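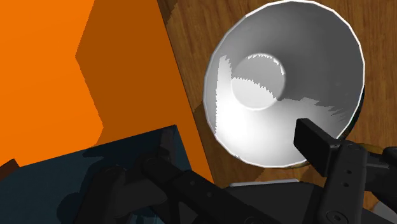 Orange box on a wood tabletop.

## Looking after a wooden table

These notes cover a table that gets used every day, for meals and for whatever else lands on it. They apply to oiled and waxed tops. A varnished or lacquered top needs less work, and there is a short section on those near the end.

### Daily wiping

Use a cotton cloth wrung out until it no longer drips. Wipe with the grain, then go over the surface again with a dry cloth. Skip the spray cleaners. Most of them leave a film that goes sticky after a few months and has to be taken off with mineral spirits.

Crumbs should be brushed off before you wipe. Dragging them under a damp cloth puts fine scratches in the finish, and they show up worst in low evening light.

For grease, put two drops of dish soap in a quart of warm water. Wipe, rinse the cloth, wipe again, dry.

### White rings

A white ring means moisture is sitting in the finish and hasn't reached the wood. Leave it overnight first, as many go away on their own. If it is still there in the morning:

1. Lay a dry cotton dish towel over the mark.
2. Set an iron to low, no steam.
3. Press for ten seconds, lift, and look.
4. Repeat up to five times, then stop and let the wood cool.

Petroleum jelly left on the ring for a few hours works too, but it is slower. Jeptoo Kombo wrote in to recommend plain mayonnaise. It did lift a faint ring on my test board, and the board smelled of it for two days.

### Black rings

Black marks have gone into the wood. Ironing won't help. Sand the spot lightly with 220 grit, going with the grain and feathering out past the mark, then re-oil the whole top. Oiling only the sanded patch leaves a lighter circle.

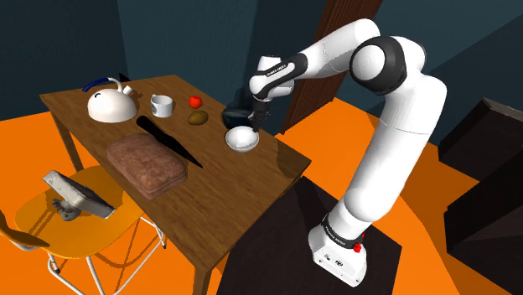
Bowls and vases cause more of these marks than glasses do, mainly from being left in one place for weeks. Stick felt pads on the foot of anything heavy. Unglazed pottery needs a cork mat under it, as felt will hold the damp.

### Oiling

Twice a year is enough for most homes. I do mine in March and September. Pour a small amount onto a lint-free rag, rub it in, wait 20 minutes, and wipe off everything that hasn't soaked in. Oil left standing on top dries tacky.

Spread used rags flat outdoors to dry before throwing them away. Rags soaked in linseed oil can catch fire by themselves if they are left in a heap.

### Varnished tops

Damp cloth, dry cloth, nothing else. Don't oil them. If the varnish is flaking, no polish will fix it and the top needs stripping.

### Scratches

Rub a shallow scratch with a walnut half, then buff. Deeper ones take a wax filler stick one shade darker than the wood. A lighter stick always shows.

Dents can often be steamed out of bare or oiled wood with a damp cloth and the tip of a warm iron. Let the spot dry for a full day before you oil it.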